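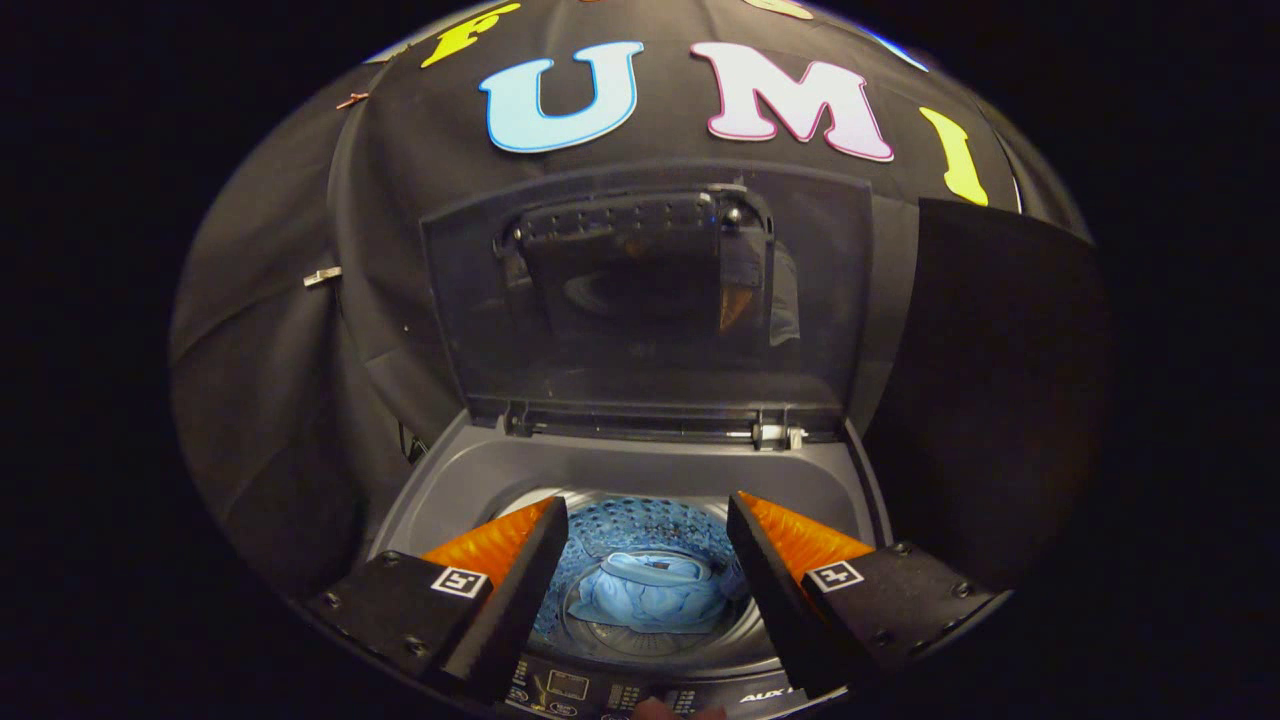 Norbert Szűcs had expected the ribbed pads to be the first thing to give trouble, and he said as much when the people at Osden asked him what they should put in their cupboard of spares. Buy pads, he told them, and buy them in pairs, and please don't fit a new one opposite an old one and then wonder why a shirt comes up crooked.

That advice now sits on the first page of the Fekberg gripper care guide, which we are very pleased to be releasing this June to every laundry, workshop and training room that uses one of our two-fingered hand-held tools. It's free, it's written in everyday words, and it has been a good while in the making – longer than any of us planned, if we're fair, as everyone who read a draft had something useful to add.

The guide follows one station at our Suveda workshop, where the tool is used for reaching into a top-loading washing machine and lifting out clothes. A washer drum is a fussy place to work. The opening is round, the cloth bunches up at the bottom, and a finger set even slightly out of line will meet the rim before it meets the garment.

Orange pads are checked at the start of each shift and changed at 2,000 grips, or sooner if the ridges have gone smooth at the tip. The screws along the black fingers are checked every 400 grips with the small driver supplied, snug but never forced. The square markers on the fingers get a wipe with a soft dry cloth and nothing stronger, please! A marker with a lifted corner should be replaced before the next session, and the tool lined up again afterwards.

Lining up takes a little patience the first time. Close the fingers slowly over a folded face washer, look at where the two tips meet, and loosen only the side that needs to move. Our Evangelista service desk will happily talk anyone through it over the phone, and they would much sooner take that call than receive a finger with a stripped thread in the post.

We logged 563 pad changes while putting the guide together, and the wear chart at the back is drawn from those records. Readers will also find a page on storage, with a note on keeping pads out of direct sun and away from fabric softener.

Printed copies go out with all new pad sets, and existing customers can ask for one through the Evangelista desk, open from 8 am.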